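손목 마커 밴드와 종이 작업대 손질법
작업실 요령 모음 / 장비 관리
2018-11-12

Drilow 양팔 작업대를 종이 작업용으로 쓰면서 적어 둔 것을 정리했다. 로봇 팔 자체의 정비는 설명서에 잘 나와 있으니 건너뛰고, 사람이 손목에 차는 마커 밴드와 센서 모듈, 케이블, 책상 준비를 주로 다룬다. 동작을 가르치다가 생기는 문제는 우리 경우 대부분 이쪽에서 나왔다.

밴드 닦기

마커 타일은 마른 극세사 천으로 먼저 한 번 닦고, 얼룩이 남으면 물을 살짝 묻힌 천으로 다시 닦는다. 알코올은 쓰지 않는다. 처음에 소독용 알코올로 닦았다가 검은 무늬 가장자리가 회색으로 번져서 타일 한 벌을 새로 뽑았다. 손때는 타일보다 타일 사이의 홈에 많이 낀다. 면봉으로 홈을 따라 밀면 된다.

밴드 천은 떼어서 빨 수 있지만 타일을 떼었다 붙이면 위치를 다시 등록해야 한다. 우리는 타일을 붙인 채로 안쪽 면만 중성세제를 묻힌 칫솔로 문지르고, 젖은 천으로 두 번 훑은 뒤 그늘에 걸어 둔다. 드라이어로 말리면 접착면이 들뜬다.

타일이 들떴는지는 손톱으로 네 귀퉁이를 가볍게 눌러 보면 안다. 딸깍하는 느낌이 있으면 이미 한쪽이 떨어진 것이다. 순간접착제는 하얗게 김이 서리므로 얇은 양면테이프를 쓴다. 테이프는 타일보다 조금 작게 자른다. 옆으로 삐져나온 테이프에는 종이 가루가 붙고, 며칠 지나면 마커 테두리가 지저분해진다.

인쇄해서 쓸 때

마커를 직접 뽑는다면 무광 용지를 권한다. 광택지는 조명 바로 밑에서 하얗게 날아가고, 그 순간 인식이 끊긴다. 코팅도 무광 필름으로 한다. 검은 무늬 바깥의 흰 여백은 꼭 남겨야 한다. 자르기 편하다고 무늬 끝까지 바짝 자르면 밴드의 검은색과 붙어 버려 읽히지 않는다.

번호가 겹치지 않게 인쇄 목록을 작업대 옆에 붙여 둔다. 한번은 왼쪽 밴드의 여분 타일을 오른쪽에 붙여 놓고 반나절 동안 좌우가 튀는 이유를 찾았다. 지금은 여분 타일을 왼쪽용과 오른쪽용 봉투에 따로 넣고, 타일 뒷면에도 연필로 번호를 적는다.

밴드 차기

소매를 먼저 정리한다. 소매가 밴드 위로 흘러내리면 위쪽 타일부터 가려진다. 긴팔이라면 두 번 접어 올리거나 고무줄로 팔뚝에 묶는다. 밴드는 손목뼈 바로 뒤에 오게 하고, 손가락 하나가 들어갈 만큼만 남기고 조인다. 더 느슨하면 손목을 돌릴 때 밴드가 늦게 따라오고, 모듈 무게 때문에 조금씩 아래로 돈다.

차고 나서 할 일은 다음과 같다.

손바닥을 아래로 향하고 위쪽 타일이 카메라에 보이는지 화면으로 확인한다.
손목을 안팎으로 천천히 돌려 인식이 끊기는 각도를 찾아 둔다.
모듈을 손으로 잡고 살짝 흔들어 고리가 단단한지 본다.
양손을 책상 가장자리에 올리고 영점을 잡는다.

영점은 쉬었다가 다시 시작할 때마다 새로 잡는다. 물만 마시고 와도 밴드는 조금 돌아가 있다. 우리 기록에는 종이 작업 279회가 남아 있는데, 그중 버린 것이 47회다. 버린 기록의 메모를 보면 쉬고 와서 영점을 안 잡았다는 내용이 가장 많다.

모듈과 케이블

손목 아래에 매다는 모듈은 케이블이 나오는 쪽이 약하다. 케이블을 당겨서 뽑지 말고 커넥터 몸통을 잡는다. 보관할 때도 모듈에 케이블을 칭칭 감지 않는다. 큰 고리 하나로 느슨하게 말아 벨크로로 묶으면 충분하다.

케이블 길이는 팔을 앞으로 끝까지 뻗어 본 다음 정한다. 팽팽하면 손목이 뒤로 끌리고, 너무 길면 책상 위에서 종이를 쓸고 다닌다. 앉아서 작업할 때는 무릎 옆으로 한 번 늘어뜨린 뒤 의자 뒤로 보내는 것이 제일 편했다. 의자 바퀴에 밟히지 않게 바닥 쪽은 케이블 덮개를 씌운다.

오른손잡이라면 오른쪽 케이블이 더 빨리 상한다. 5월에 두 개를 같은 날 바꿨는데 오른쪽 피복만 먼저 굳었다. 손으로 구부려 보아 한 군데만 뻣뻣하면 겉이 멀쩡해도 여분으로 갈아 끼운다. 화면에서 신호가 깜박이다가 팔을 내리면 돌아오는 증상도 대개 케이블이다. 이럴 때 모듈부터 열지 말고 케이블을 좌우 바꿔 끼워 본다. 증상이 따라 옮겨 가면 케이블이 범인이다.

책상 준비

나뭇결무늬 책상도 그대로 쓸 수 있다. 다만 표면이 번들거리면 조명이 비친 자리가 하얗게 뜨고, 흰 종이의 가장자리와 섞인다. 조명을 옆으로 조금 옮기거나 앞에 얇은 확산지를 댄다. 그래도 안 되면 무광 매트를 깐다. 매트 색은 회색이 무난하다. 검은 매트에서는 종이는 잘 보이는데 케이블과 그림자가 구분되지 않았다.

스테이플러나 트레이 같은 도구는 늘 같은 자리에 둔다. 자리를 종이테이프로 표시해 두면 다음 사람이 맞추기 쉽다. 단, 흰 테이프는 종잇조각처럼 잡히니 색 테이프를 쓴다. 도구를 손 가까이에 두면 팔을 움직일 때 모듈이 부딪치므로 한쪽으로 몰아 둔다.

종이 잡는 동작

종이는 양 끝을 잡고 가운데가 조금 처지게 든다. 팽팽하게 당기면 보기에는 반듯하지만 팔이 그대로 따라 할 때 종이가 찢어지거나 한쪽에서 빠진다. 손가락은 윗변 위로 감고 엄지를 밑에 댄다. 좌우를 같은 방식으로 잡아야 나중에 동작을 나눌 때 손이 덜 간다.
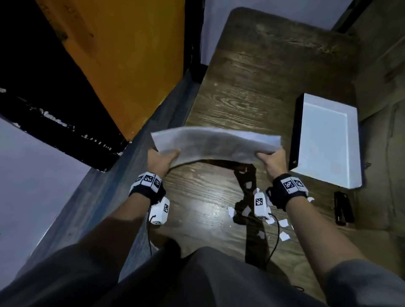 양 끝을 같은 방식으로 잡고 가운데를 늘어뜨린 종이. 양쪽 손목에 마커 밴드와 모듈을 찼다.

종이를 든 채로 잠깐 멈추는 습관을 들이면 좋다. 바로 다음 동작으로 넘어가면 시작점이 흐려져 구간을 자르기가 어렵다. 종이를 너무 높이 들면 머리 쪽 카메라에서 책상이 가려진다. 반대로 너무 낮으면 손목 밑의 모듈이 상판에 닿는다. 모듈이 닿지 않는 높이를 먼저 찾고, 거기서 조금 더 올린다.

그림자도 확인한다. 손과 종이 밑에 생기는 그림자가 진하면 그 안에 있는 작은 조각을 놓치기 쉽다. 조명 하나를 밝게 켜는 것보다 약한 것 두 개를 양옆에 두는 편이 낫다.

종잇조각 치우기

찢은 종이를 쓰는 작업이라면 조각을 펼쳐 놓은 상태도 작업의 일부이니 그대로 둔다. 그렇지 않은 작업으로 넘어갈 때는 전부 치운다. 손으로 쓸면 모듈 케이블 밑에 몇 개가 꼭 남는다. 케이블을 한 번 들고 부드러운 솔로 몸 쪽에서 바깥쪽으로 쓴다.

그리퍼 쪽은 손가락 패드를 본다. 종이 가루가 끼면 고무가 미끄러워지고, 두 장을 한 장으로 착각해 함께 집는 일이 생긴다. 패드는 젖은 천으로 닦고 완전히 마른 뒤에 쓴다. 압축공기는 관절 틈으로 가루를 밀어 넣으므로 우리는 쓰지 않고, 작은 청소기에 솔 노즐을 끼워 빨아들인다. 패드 교체는 집기 횟수로 관리한다. 지난번 것은 3088회에서 갈았다. 가장자리가 말리기 시작하면 횟수가 남았어도 간다.

끝낼 때

먼저 기록을 저장하고, 팔을 대기 자세로 보낸 다음 밴드를 푼다. 밴드부터 풀면 프로그램이 손을 잃어버린 것으로 보고 경고를 띄우는데, 그 경고가 기록 끝에 같이 남는다.

밴드는 타일이 바깥으로 오게 둥글게 말아 상자에 넣는다. 우리는 Clevell 부품 상자의 칸막이를 하나 빼고 쓴다. 접어서 넣으면 타일 사이가 꺾이면서 귀퉁이가 들뜬다. 모듈은 마커 면이 서로 닿지 않게 사이에 천을 한 장 넣는다.

여분으로 챙겨 둘 것

마커 타일 좌우 한 벌씩
무광 용지와 얇은 양면테이프
모듈용 케이블 두 개
그리퍼 패드 한 쌍
면봉, 극세사 천, 부드러운 솔
색 종이테이프

케이블은 길이가 235cm인 것을 산다. 그보다 짧은 것은 의자 뒤로 돌리면 모자랐다.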